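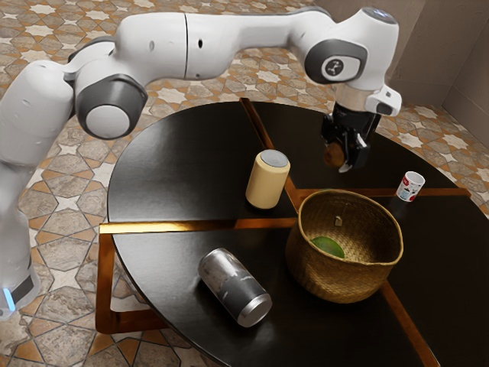
Grulley, September

I have been baking rye bread for 14 months now and I finally have a loaf I would hand to a stranger! It's dark, a little sour, full of caraway, and it slices thin without falling to bits. I'm so happy about it that I ate three pieces standing at the counter before I remembered I was supposed to be making dinner.

The big change was the flour. I used to buy whatever the grocery store had, and it was fine, but last spring I drove over to the mill shop in Faveck and came home with a sack of their medium rye. What a difference. It smells like a hay barn (in a good way) and it soaks up much more water than the store kind, so my first try was a brick. The second was also a brick. I toasted both of them into crackers and we ate them with soup for a week.

So, more water. My dough now looks like wet cement and I've stopped worrying about it. You can't knead it anyway – I stir it with the handle of a wooden spoon, scrape it into the pan with wet hands, and smooth the top with the back of a spoon. If you come from white bread this will feel all wrong. Keep going!

My starter is called Danzer, after the street we lived on when I got it going. It lives in the fridge door and gets fed the night before. I used to give it 6 hours on the counter, but my kitchen runs cold and overnight is so much better. By 7 in the morning it has a domed top and smells like green apples, and then I know it's going to be a good day.

Two other things I changed. I toast the caraway in a dry pan now, only until I can smell it, and I put a spoonful of molasses in with the water. Some people will tell you molasses is cheating. I like it, and so does everybody at my table.

The hardest part is still the waiting. Rye wants a full day wrapped in a towel before you cut it, and the middle is gummy if you go in early. I have gone in early plenty of times. This time I baked in the evening and hid the loaf in the cupboard with the big pots, and the next night it cut like a dream.

We had it with butter, radishes and a lot of salt, and the heel went to me. Next I want to try the seeded one they sell at the bakery in Prernico, with the sunflower seeds all over the crust. I have half a sack of flour left and the seeds are already soaking in a bowl by the sink.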